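Two little tabletop bins for cans and bottles: how do you keep them sorted and not smelly?

Asked in Kitchen and Household, January
2194 views

Hello everybody! I've been reading this site for ages and finally have something to ask, so please bear with me if I ramble a bit.

We moved into a smaller place last fall (a second-floor apartment in Kudside, very sweet, very short on cupboards) and there is simply no room under the sink for the big recycling tub we had before. The pipes take up the left half and the cleaning things take up the right. So I've gone over to small bins that stand right up on the table, where everyone in the house will see them and, I hope, use them. One is for cans and the other is meant for plastic bottles. Our drop-off in Kudside takes both but wants them in separate slots, and I got tired of standing there in the wind picking through one sticky bag.

The can side has caught on beautifully. My family drinks a lot of fizzy things and the cans go in without anybody being asked! The bottle side is another story. Bottles get left standing on the table, or they end up in the kitchen trash, or they go in with the cans when I'm not looking.
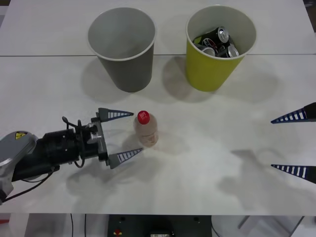 Cans in the yellow-green bin, gray bin still empty, and a red-capped bottle that hasn't been put away.

My questions, more or less in order of how much they bother me:

Should the caps stay on the bottles or come off? My mother always took them off and saved them in a jar. My neighbor says that's old advice and you leave them on now.

Do you crush cans before they go in a small bin? I squash some and not others, depending on my mood, and I can't tell whether it helps much. They seem to lean against each other any which way and the bin looks full before it should.

And how do you keep the things from smelling? The insides are pale, so any drip of cola is going to show, and I do like to keep a table nice. I've been wiping them with dish soap at the end of the week. Is there something better?

I'd also love to hear if anyone has a good trick for getting people to use the second bin. I've thought about labels but they look fussy to me. Thank you all so much, and sorry this got long!

3 answers

Answer 1 (accepted), 46 votes

What a nice question, and welcome! We did almost the same thing in our house when the kids were in school, and it took a while to settle, so don't lose heart over the bottles.

Caps first. This depends entirely on who takes your recycling, and the rules really do differ from one town to the next. Where I live they want the caps on, with the bottle emptied and squeezed a little first. A loose cap is so small that it falls through the machinery and gets thrown out. Other places still ask for them off. Look for a sign at your drop-off, or call and ask, and then tell everyone in the house the same thing so you aren't unscrewing caps at the table every evening. If it's caps on, get into the habit of squeezing the bottle and then twisting the cap back down tight. It stays flat that way and you'll fit a good many more in.

Cans are much the same. Some sorting centers don't want them flattened all the way, and if you get a deposit back on yours, check before you squash a single one. The return machines have to read the code on the side and they'll spit out a can they can't read. I lost a whole bag's worth of deposits that way one summer and I'm still a little sore about it. If there's no deposit and your drop-off doesn't mind, press them in at the middle with your thumbs and then step on them (shoes on, please!). Half-crushed ones are the worst for space, in my experience. They come out in odd shapes and prop each other up.

For the smell, the rinse matters more than anything you do to the bin. A splash of water, a swish, tip it out, and let the can stand upside down on the dish rack for a few minutes. I use the leftover dishwater so I'm not running the tap. Then the bin hardly needs washing. When it does, warm water with 2 spoonfuls of baking soda is plenty. Leave it to soak for 20 minutes, wipe it around, and dry it with a towel before anything goes back in. A folded paper towel in the bottom catches the last drips and you can just lift it out when you empty the cans.

As for the second bin, here's what worked for us. An empty bin looks like a decoration, and people don't like being the first to drop something in it. Put one clean bottle in there yourself and leave it when you take the others out. I know it sounds silly, but mine started using theirs within days. You might also think about which bin is closer to where people sit. If the cans are going in happily, swap the two around so the bottle one is the handy one. The can people will reach a little farther, they're already trained!

Comment from the asker: Oh, this is wonderful, thank you. I never thought about the empty bin looking like a decoration but I believe you're right. I'm going to put a bottle in it tonight and say nothing.

Comment: Seconding the dish rack. Upside down is the key, otherwise there's always a spoonful left in the bottom.

Answer 2, 9 votes

I'd skip the little bins myself and get one of those hanging bags with two pockets. We have a Clevier one on the back of the pantry door and it holds up to a week of cans and bottles for the two of us. It was not expensive and it washes with the towels. You do need a door with some clearance behind it.

If you want to keep the bins, line them. Small produce bags from the grocery store are a good size for most tabletop bins and you can fold the top down over the rim. Some people don't like how it looks but you can lift the whole thing out and be done. I wouldn't use anything scented. The Jiltero liners my sister gave me smelled so strongly of lemon that we could taste it at breakfast, and I had to put the rest of the roll out in the garage.

No opinion on caps. I leave them on and have never had a complaint.

Comment from the asker: I do like the idea of the bag but our only pantry door is a curtain! Will try the produce bags though.

Answer 3, 1 vote

just take it all out every night. we do it after supper on the way to walk the dog and theres never a smell. for the kids we did colors, told them one color is cans the other is bottles and after a while they didnt need telling. you already have two different colors so no labels needed

Comment: Every night is a lot if you're up a flight of stairs, but the color idea is a good one. We do the same at my work in Mokoena and even visitors pick it up.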